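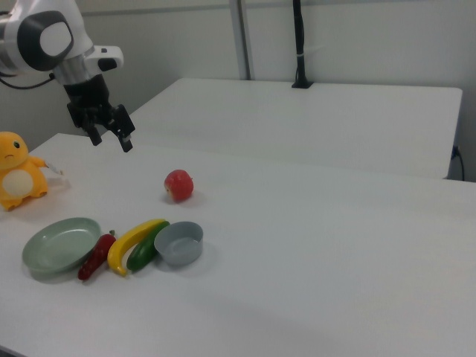
Darlene Landry 觉得还早得很,她的原话是“收个桌子都要人在旁边站着,那还不如人自己收”。她昨天在群里留的,我今天早上才看到。没回。先把今天的东西记下来,回头再跟她吵。

2023年6月23日 台面整理 / 归位任务

题目还是老题目:饭后桌子,机器能不能自己收干净。碗归碗,盘归盘,菜和水果归到该去的地方,玩具不许当菜收。家务里算最简单的一档了,不碰水,不碰火,不开柜门。这一档过不了,后面 Doma 清单里那些擦灶台、叠毛巾就先别谈。

今天台上的东西:苹果,香蕉,黄瓜,红辣椒,灰碗,浅绿盘子,黄色毛绒玩具。双指夹爪,没换指尖。相机固定位,没动过。标定是上次的,懒得重做,早上抽查了一下偏差能接受,就这么跑了。

上午

先跑单物体。苹果,抓起,放碗里。这个基本没悬念,但要写一笔:夹的位置偏上的时候苹果会在指间转一下,转完朝向就不对了,放下去还会滚。放碗里无所谓,放盘子里就有所谓,盘子太浅,挡不住。改成下探再多一点,压到最宽处以下再合。好了。

香蕉。长轴方向估得准,抓得住。问题在放。弯的东西两头不一样高,先碰到的那头一顶,整根在夹爪里打斜,松手的时候弹一下。人手放香蕉不会想这个事,手腕自己就顺过去了。我们这边手腕是死的,规划给什么角度就是什么角度。临时办法:松手前先降速,碰到就停,开一半,等一下,再全开。慢,但是稳。

黄瓜和香蕉挨着放,间隙小。指头插不进去,第一次直接把香蕉推走了。后来先拨开再抓,拨的动作是手写的,不是模型自己想出来的。这个要老实写清楚,不然 Thabiso 写周报的时候又会写成“自主处理邻接物体”。不是自主。是我写的if。

辣椒。最烦。细,轻,尖头,斜着躺。高度估低一点指尖就蹭台面,估高一点夹空。夹空了它还不知道,空手走到碗上面,很认真地松手,然后报成功。
(成功判定要改!!现在只看动作走完没有,不看手里有没有东西。夹爪开度读数是现成的,合到底就是没夹到,这么简单的检查居然一直没加。下午加。)

辣椒还有个事,夹柄还是夹身子。夹柄的话一提就晃,夹身子又怕捏坏。先定夹身子,力给小。

毛绒玩具。任务说明里写“把食物收好”,所以玩具应该不动。单独测的时候不动,没问题。跟香蕉一起测,有时候会去够玩具。猜是颜色。黄的对黄的。去年11月 Zurkano 那版就有这毛病,当时说换了检测头就好了,现在看没好,只是少了。记一下:不能靠颜色,至少不能主要靠颜色。毛绒东西其实很好夹,软,怎么夹都行,所以它一旦认错了就错得特别顺利,从夹到放一路绿灯。比夹不起来更糟。夹不起来至少你知道它没夹起来。

中午没跑。吃饭。换了一次急停按钮的线,接触不良,之前老是误触发。换完正常。

下午

加了空夹检查。合爪之后读开度,低于阈值就判失败,回到上方重新看一眼再来,最多重试两次,再不行就报人。阈值对辣椒很难定,它本身就细,夹到了和没夹到差得不多。先按辣椒最细的那段设的,结果偶尔把夹到的也判成没夹到,又放下再夹一遍。行吧,宁可多夹一遍。

然后跑整桌。规则:从随机摆放开始,水果进碗,蔬菜进盘,玩具留原地,中间人不许伸手。全部到位才算一次成功,差一样都不算。

跑了20次,整桌成功 6 次。

看着难看,但单步其实不差,错误是乘起来的。每一步都还行,串起来就不行了。这个跟 Darlene 也讲过,她说用户不买单步。嗯。她这句话我反驳不了。

失败的大致分布,凭现场笔记,没细对日志:
最多的是辣椒,夹空或者放的时候掉在盘子外面
其次是放黄瓜,盘子浅,黄瓜长,搭在边上然后滑下来
再就是认错玩具
还有一次是规划超时,手停在半空不动了,等了好久,我以为死机,准备去按急停它又动了。吓一跳。要查。

黄瓜那条我觉得不能全怪机器。黄瓜放浅盘本来就放不太住,人放也要摆一下。问题是人会摆一下,机器放完就走,头也不回。放完之后再看一眼,不对就补一下,这个“回头看”的动作比换什么更大的模型都管用,我现在越来越信这个。先写进待办。

时间。整桌成功的那几次里,最快一次664秒。十一分钟多。我自己收了一遍,没掐表,反正很快,还顺手把椅子推了。慢在哪:每次抓之前停下来重新算;降速放置;还有每一步结束都回初始位,这个回零完全没必要,是早期为了安全加的,一直没人敢删。估计删掉能省不少。明天试,先空跑,别直接上东西。

关于车间那边

Magagula 那边问能不能把同一套拿去分拣小件,螺栓垫片什么的,料盒到料盒。Thabiso Botha 去看过现场,回来说环境比我们这桌子好伺候多了,东西硬,形状固定,位置基本固定,光也固定。他的意思是先做车间再做家里。我原则上同意。但他们的要求是连续1000件不停机,不报人。我们现在这个报人频率,没法谈。

而且车间那个活严格讲早就有机器能干,振动盘加专用夹具,不用看也不用想。他们想要的是换产品的时候不用换夹具。那个才是我们的活。别搞混,别去跟振动盘比速度,比不过的。

家里正好反过来,没人要求一千件,一天就收几次桌子,慢一点也能忍,晚上人睡了它慢慢收都行。但是每次桌子都不一样,而且错了代价怪。把孩子的玩具跟菜收一块儿,夹坏一个碗,大人第二天就把它关了再也不开。Truvon 上次给的试用反馈里意思差不多,说用户能忍慢,忍不了还要给它收拾。

所以回到 Darlene 那句,站旁边看着不如自己收。今天的答案是她对。整桌这个成功率,确实得有人站着。但要是问“能不能干”,分开看:
苹果 可以了,可以不看着
碗和盘子本身 抓边没大问题,今天没多测,上回测过
香蕉 差不多,慢
黄瓜 抓没问题,放有问题
辣椒 不行
分清玩具和吃的 大部分时候行,“大部分”在家里不够

杂项
夹爪左边那根线走得太松,转到某些角度会蹭,扎带重新扎过,还是不太满意,谁有空找个线槽。
指尖的胶垫要不要换软一点的,Thabiso 说换,我说先别换,一次只改一样东西,不然又不知道是什么起的作用。
数据盘还剩46G,今晚要清。旧的标定录像可以删,Zurkano 那批别删!还要对比认错玩具的那几段。
白台面反光下午比上午好一点,窗帘拉上了。以后都拉上跑,记得在记录里写。

明天
1 删回零,空跑,再带东西跑
2 放完回头看,先只给黄瓜做
3 查那次规划超时的日志
4 空夹阈值按物体分开设,别一刀切
5 玩具换位置再测,挨着香蕉摆,远离香蕉摆,各跑一组
6 回 Darlene。把今天的数直接给她,不解释,让她自己看。顺便问她能忍几分钟,要一个数字,别又跟我说“快一点”

补:收工前又单独跑了几次辣椒,横着摆,柄朝右。夹到了,放盘子里了,没掉。换个角度又夹空,不过这回报失败了,空夹检查算是起作用了。先这样,关电,明天在来。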